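Notes for session 4 - teaching by hand and by remote control

Last time I spent far too long on the maths, so this one is mostly practical. Bring a pen and something with sleeves you can roll up!

**Two ways of showing**

There are two ways we'll show the arm a task. You can take hold of it and walk it through the movement (teaching by hand), or you can sit at the desk and drive it with the Haugen handset (remote control). I like starting people on the first one. You feel straight away how heavy the elbow is, and you stop asking the wrist to do silly things.

The snag is that your own hands and arms wander into the wrist camera's view, and then the robot learns from pictures it will never get when it's working alone. So for anything where the camera matters we move over to the handset. It's slower and you'll feel clumsy for the first 11 goes or so - I certainly did.

**What gets saved**

Each showing is stored in Utus as one run: the joint positions, how far the fingers are open, and the wrist pictures, all on the same clock. For the coursework each pair needs 200 runs. That sounds grim, but most of them are short, and the Trelton group got through theirs in 7 sittings with plenty of tea.

**Driving habits I'd like you to pick up**

- Open the fingers early, well before you reach the toy.
- Line up first, then go in. Don't do both at once if you can help it.
- Pause for a moment before you close.
- Change where the toy starts between runs, and turn it a bit too.
- If you fumble and recover, keep the run and mark it "recovered". I want those.

Have a look at a single wrist picture from the car task and think about which way you'd steer next. The fingers are wide apart, but the car isn't in line with the middle of the gap.

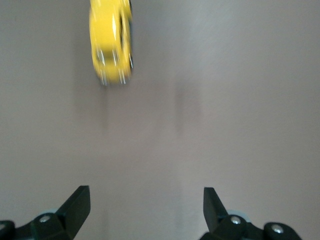
*Fig. 1. Wrist view, car task: fingers open, car over towards the left finger.*

Notice how soft the car's outline is as well. Motion blur like this is worth looking for when you go through your own runs, so jot down the run number whenever you spot it and we'll compare lists.

**Before next time**

Read the Dollthorpe handout up to the part on delay, and try five runs with the handset speed set to low. Write down which ones felt awkward and why.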